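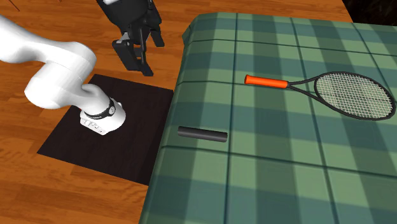
绿色格子桌布上的一支网球拍。

普洛尼亚河岸网球场翻修后重新开放，夜间时段延长

普洛尼亚（Plonia）河岸公园的公共网球场已于12月重新开放。场地在秋季封闭施工，更换了面层、围网和照明，并重修了排水沟。开放初期实行网上预约与现场登记并行，早间时段不收费。

球场位于德鲁维内河（Druvine）东岸，原有的沥青底层使用多年，靠近河堤的一侧反复开裂，雨后积水往往要到第二天中午才能退净。此前的做法是每年春天填补裂缝，再刷一遍面漆，但到了秋天裂缝又会从原处出现。市政公园管理处在开放公告中说，这次没有继续修补，而是把旧底层整体铲除，重新做了垫层和坡度，雨水改由西侧暗沟排入公园蓄水池，不再漫到河堤步道上。

工程由本地企业西维克（Sivik）公司承建，原定工期较短，中途因面层材料到货推迟和连续降雨顺延。施工期间，河岸步道一度改道，从停车场绕行，沿线居民对夜间运料车的噪音提出过意见，管理处随后要求车辆在晚上8点以后停止进出。

新面层为丙烯酸涂层，场内为蓝色，场外为绿色。照明改用可分区控制的灯具，哪一片场地有人预约就开哪一片，灯罩加了挡板，减少照向对岸住宅的光线。旧灯具拆下后，其中状态较好的已移装到公园北门的滑板场。围网加高到4米，底部与地面之间的空隙用橡胶条封住，过去常有球从这里滚进河里。

收费方面，早上6点到9点免费，其余白天时段每小时30元，晚间每小时加收灯光费。学生凭证件可享受半价，半价不适用于灯光费。预约最早可提前一周，每次最长2小时，迟到超过一刻钟的场地会转给现场等候的人。取消预约需在开场前一天完成，多次无故不到的账户将暂停使用。管理处表示，收费标准试行到明年夏天，之后视使用情况调整。

夜间开放时间由原来的晚上9点延长至10点半。球场到点自动熄灯，熄灯前会有一次短暂闪烁作为提醒。周边居民楼距离较近，晚上9点以后禁止使用扩音设备，教学班也须在此之前下课。

与球场一同启用的还有南门旁的器材借用处，由西曼琼塔克（Simanjuntak）体育用品店负责日常运营。借用处备有成人和儿童球拍、练习用球以及捡球筒，押金200元，归还时退回，球线在使用中断裂不需要赔偿。该店同时在此收旧球拍，经检查拍框没有裂纹的，换线、换手胶后放入借用架，不能再用的拆下可回收部分，其余交由市里的回收站处理。居民送来旧拍，可以换一次免费穿线，每户每年一次。

店方提醒，长期存放在车库或阳台的球拍，手柄内部可能受潮，外观看不出来，击球时会有松动感。这类球拍在送来时最好说明存放情况。木制老球拍不在借用范围内，如果主人愿意捐出，将转交公园里的小陈列室。

球场附近的交通也有小幅变动。原来停在公园正门的公交车站向南移了一个路口，紧挨器材借用处。新增的自行车停放架设在球场与儿童游戏区之间，带有雨棚。停车场仍与游泳馆共用，周末上午车位紧张，管理处建议附近居民步行或骑车前往。停车场东侧的临时材料堆场尚未完全清理，围挡预计在月底前拆除。

本次翻修的经费来自市公园维护专项和一笔体育设施补助。公告没有列出总造价，只说明排水部分的支出高于预算，原因是开挖后发现一段废弃的陶管，需要先行封堵。相关明细将随年度公园账目一并公布，届时可在市政厅一层的公告栏和网站上查阅。

河岸公园的网球场是普洛尼亚使用时间最长的公共球场。封场期间，不少打球的人转去城西的学校操场，那里只在放学后开放，没有灯光，天黑得早的月份基本打不了。学校方面已经通知，操场上的临时球网将在寒假前收起，恢复为篮球和跑步用地。

冬季使用须知已张贴在各入口。气温降到冰点以下时，场地表面可能结霜，管理处会在早上6点前检查一次，不适合使用的时段将在预约页面上标为关闭，已付费用原路退回。除雪只使用软刷和木推板，不撒盐，请入场者不要自行铲雪。场内须穿平底网球鞋，钉鞋、轮滑鞋和宠物不得入内。

初学者公开课将在明年开春后恢复，分儿童班和成人班，报名方式另行通知。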